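4 Planejamento de aquisição e orçamento

4.1 Escopo

Este capítulo trata da especificação, da cotação e do cronograma de compra dos equipamentos da célula de separação de objetos (pick and place entre caixas). O braço KUKA e o respectivo controlador pertencem ao laboratório e não entram no orçamento. Entram os itens de fixação, os recipientes, a garra de reposição, os cabos e o conjunto de objetos de ensaio.

A divisão de tarefas foi a seguinte: Gitau Lukumay, especificação mecânica; Emmett Castellanos, cotações e contato com fornecedores; Cletus Hutchins, elétrica e cabeamento. A orientação é do prof. Wendell Mahmoud.

4.2 Requisitos

R1. Duas caixas rígidas de mesmas dimensões externas, uma atrás da outra, ao alcance do braço sem reposicionamento da base.
R2. Fixação removível, sem furação das caixas nem da bancada.
R3. Garra compatível com o flange existente, com dedos substituíveis individualmente.
R4. Objetos de ensaio de formas e acabamentos variados, incluindo ao menos um transparente e um preto brilhante.
R5. Prazo de entrega máximo de 60 dias para qualquer item no caminho crítico.

O requisito R2 elimina os suportes parafusados da primeira versão do projeto. A alternativa adotada é o grampo de aperto manual, item de prateleira em qualquer loja de ferramentas e que permite trocar a caixa quando o fundo estiver muito gasto.
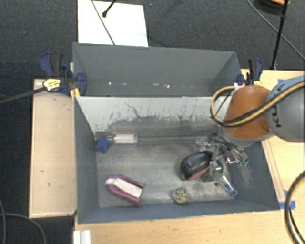
Para as caixas, foram comparados dois fornecedores. A Felico oferece a caixa em chapa pintada, com parede inclinada; a Živković, em polímero, mais leve e com pedido mínimo de 5 unidades. O grupo optou pela Felico. A pintura risca com o contato repetido dos dedos da garra, o que altera o fundo visto pela câmera ao longo dos ensaios, mas o efeito foi considerado aceitável para esta etapa. O risco está registrado no item 4.5.

Os objetos de ensaio não foram cotados individualmente. Garrafa plástica, mouse, bola pequena perfurada e peças de brinquedo são encontrados no comércio local, e a verba correspondente foi lançada como valor único de R$ 120. A reposição de objetos danificados sai da mesma rubrica.

4.3 Garra e peças de reposição

A garra é o item com maior incerteza de prazo. A Zornwood fornece o conjunto completo, mas não vende dedos avulsos. A Lurnine vende os dedos avulsos e as ponteiras, com entrega dentro do limite de R5. Como a garra em uso está funcional, decidiu-se não comprar um segundo conjunto e reservar R$ 1241 para um kit de dedos e ponteiras da Lurnine. A decisão deve ser revista caso haja dano nas articulações, situação em que o kit não resolve.

4.4 Cabeamento

O levantamento de Hutchins indica que os cabos de sinal atuais têm comprimento suficiente, porém correm soltos pelo piso. Foi incluída canaleta de piso no pedido. O feixe de mangueiras do braço não será alterado; qualquer intervenção nele depende de autorização do técnico do laboratório, Marcus Greenberg.

4.5 Riscos de compra

a) Descontinuidade do modelo de caixa. Mitigação: comprar uma unidade sobressalente no mesmo pedido.
b) Variação cambial no kit da Lurnine. Mitigação: fechar a cotação até outubro.
c) Desgaste do fundo das caixas. Mitigação: registro fotográfico a cada troca de lote de objetos; substituição a critério do orientador.
d) Deslocamento das caixas durante os ensaios. Mitigação: conferir o aperto dos grampos no início de cada sessão e marcar a posição na bancada com fita adesiva.

4.6 Sequência dos pedidos

Primeiro o kit de dedos, pelo prazo. Em seguida a caixa sobressalente e a canaleta, que podem ser faturadas juntas se a Felico confirmar o frete único. Os objetos de ensaio são comprados por último, após a definição da lista final no capítulo 5. Os grampos já estão no laboratório e constam da planilha com valor zero.

Pendências: confirmação do frete pela Felico (Castellanos) e desenho do adaptador do flange, revisão B (Lukumay).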